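Bench and Living Room Trial Checklist: Table Clearing Task
Zetlow Household Manipulation Trials, Odville site

Inspector: Ineke Visser
Cell owner: Gilmar Queiroz
Date: Tue 27 October
Result: Pass with comments. Unattended running not approved.

Scope
Covers the tabletop clearing task only (pick up empty drink bottles, place in open container). Floor pickup and dish handling have separate sheets. Mark each line OK, FIX or N/A. A FIX in Section A stops the session.

Section A. Before power on

A1. Emergency stop within reach of the operator's seat, tested with arm energized and at rest. OK
A2. Arm base clamped, no movement when pushed by hand from two sides. OK
A3. Motion limits loaded for this table and not for the bench. OK
Comment: File name on screen still says bench. Contents are correct. Rename it.
A4. Supply cables routed away from the walking path. OK
A5. No children or pets in the room. OK
A6. Operator has signed the session sheet. FIX, cleared before start
Comment: Signed by L. Navarro after reminder.

Section B. Gripper

B1. Printed parts free of cracks at the finger joints. OK
Comment: Checked with a flashlight. Layer lines at the joint are easy to mistake for cracks. Flex the finger gently before writing one up.
B2. Finger screws tight. OK
B3. Servo wires clear of the fingers through full open and close. FIX
Comment: Wiring loops out at the side of the gripper and again close to the finger joint. It cleared during the slow cycle, but there is enough slack to snag on a container wall. Tie it back or fit the Trummer sleeve.
B4. Fingers open to full width on command, 10 cycles. OK
B5. Closing force set to the low profile for thin plastic. OK
B6. Fingertip clearance above table confirmed at lowest programmed height. OK
Comment: Clearance was set on a bare table. Repeat if a cloth or mat is used.

Section C. Work area and objects

C1. Bottles empty. OK
C2. Caps removed. OK
Comment: A capped bottle holds its air and pushes back against the fingers. The low force profile has not been tuned for that.
C3. Container open, empty and inside the reach limit. OK
C4. Table free of glass, knives and hot drinks. OK
C5. Lighting same as in calibration. FIX
Comment: Curtains were open. Clear plastic is the worst case for the vision model, and the label often gives it the only solid edge to work from. Close the curtains or recalibrate.

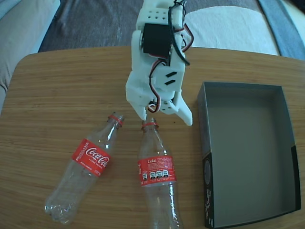

Fig. 1. Bottle task, gripper open over the neck of the right-hand bottle; container at right.

Bottles lying on their sides are the approved starting position for this task. Standing bottles were taken out of the trial by R. Ramasamy until the approach path is rewritten. Grasping at the neck is preferred over the body, where the wall gives way and the measured grip width no longer means much. A body already crinkled by handling is harder still. Log these separately and do not average them with the others.

Section D. During the run

D1. Operator seated, hand free for the stop. OK
D2. Approach speed at or below 200 mm per minute in the last stage. OK
Comment: Slow. A person would have finished the table and sat down again. Do not raise the speed before B3 is closed.
D3. Arm halts on missed grasp and does not retry more than 2 times. OK
D4. Bottle released inside the container, not on the rim. FIX
Comment: Release point is computed from the gripper, with no allowance for how much bottle hangs out past the fingers. A long bottle held by the neck can land across the rim. Queiroz to add an offset.
D5. No contact with furniture. OK

Section E. After the run

E1. Arm parked, power off, servo warm but not hot to touch. OK
E2. Log saved and copied. OK
E3. Container emptied by hand. OK
Comment: Emptying is outside the task. It should be counted as human labor in the time report, which currently leaves it out.

General comments

The question put to this inspection by W. Salazar was whether the task can be handed over to the machine for the Bestthorpe demonstration apartment. For now it cannot. With a person setting out the objects, closing the curtains and watching the stop button, the arm can be used safely. Take that person away and items B3, C5 and D4 are all open risks, the last one mostly to the floor.

Some 700 logged grasps are on file for rigid objects. The file for soft bottles is much smaller and was gathered mainly on the bench. I would want a comparable set from a furnished room before changing the supervision rule.

Reinspection in December, after the wiring and the release offset are done. Bring the renamed limits file.

I. Visser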